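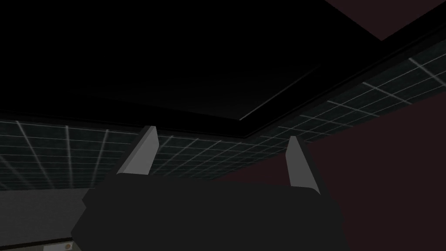 OPINION

Rent the simulator before you buy the arm

By Finlay Haldane

Print | E-mail this article

37 shares | 11 comments

Small firms that want a robot arm are usually sold the arm first. The software comes later, and so does the bill for the days spent finding out what the arm can't do. I think this is the wrong way round, and a service now on offer from Mestmont gives me a reason to say so.

The service is called Baltadura. It is a subscription to a simulator, run through a web browser, in which you can set up a two-fingered gripper in a room, give it things to pick up and let it try. The price is 54 pounds a month for one user. There is no arm in the box because there is no box. You get a login, a library of rooms and objects, and a view from the gripper itself as well as from outside.

I had the use of it through most of June. My interest is practical. I help run a packing and repair shop at Trultavdale, where a good part of the day goes on moving small parts from one tray to another. We have been quoted for a real arm twice, and both times the quote left out the fingers.

The first thing to say is that the pictures are plain. The gripper is a dark, flat-sided block with two pale grey fingers, and the rooms look like something from an old computer game. One of them has a grid-patterned ceiling and a deep red-brown wall, and there is very little else in it to look at when the fingers are pointing up. I have heard this held against the product. A man at a trade day told me he would not spend money on anything that looked like that.

I don't agree with him. What I want from the simulator is to know whether the fingers will go round a part, whether the wrist will foul the side of the tray and how many tries it takes. A grid on the ceiling does no harm to any of that. The lines are even handy when you are looking through the gripper's own view, as you can tell by the way they slant that the wrist has tipped over. I found I was using them for this after the second evening.

The rival product from Ruotsalainen looks a good deal better. It has soft shadows and shiny metal, and it shows well on a big screen. It also needs a computer we do not own, and it is sold by the year. I tried the demonstration and liked it. I would still not tell a shop of our size to buy it.

Now the faults, and there are several.

Setting up your own parts is slow. The library has plenty of blocks, cups and tins, but if you handle odd-shaped brackets you must draw them yourself or pay to have them drawn. I drew four. The first took me most of an afternoon, and it was wrong.

Friction is a guess. Baltadura lets you set how slippery each surface is on a sliding scale, and the starting values are far too kind. Parts that sat nicely in the fingers on screen would have shot across our bench. Mestmont says in its help pages that users should measure their own materials, but it gives no method for doing it. I ended up with a tilted board and a ruler.

The logs are hard to read. I ran 2,201 picks in all, most of them overnight, and the results came back as one long sheet with column names that mean nothing to an outsider. You can see that a pick failed. Finding out why means playing it back and watching, which takes as long as you would expect. A short word beside each failure, such as "slipped" or "missed", would save hours.

Support is by e-mail only. I had one answer the same morning and waited eight days for another.

Even so, I came out of the month knowing three things I had not known before. Our trays are too deep for a gripper of that width. Two of my four brackets can't be lifted from above at all and would have to be stood on end first. And the picking speed in the second quote we were given could not be reached with the parts lying as ours lie. Any one of those would have cost us well over 500 pounds to learn with a hired engineer in the building.

Some people in the trade say that a simulator gives buyers false confidence. It can do, if they leave the sliders where they find them. But a brochure gives false confidence as well, and you can't put your own tray into a brochure. I would like to see every firm that sells arms to small workshops offer a month of something like this before any deposit is taken, with 25 of the customer's own parts drawn up and included in the price. If the arm is right for the job, the seller has lost very little by it. If the arm is wrong, both sides are better off knowing early.

Mestmont could start by doing this itself. It does not sell arms, so it has no reason to flatter them, and it already has the people who draw the parts. At present it charges for each one separately, and the price is only given on request.

We have not bought an arm. We have ordered shallower trays, and I have kept the subscription going for another month to try the brackets again standing up.

Print | E-mail this article

11 comments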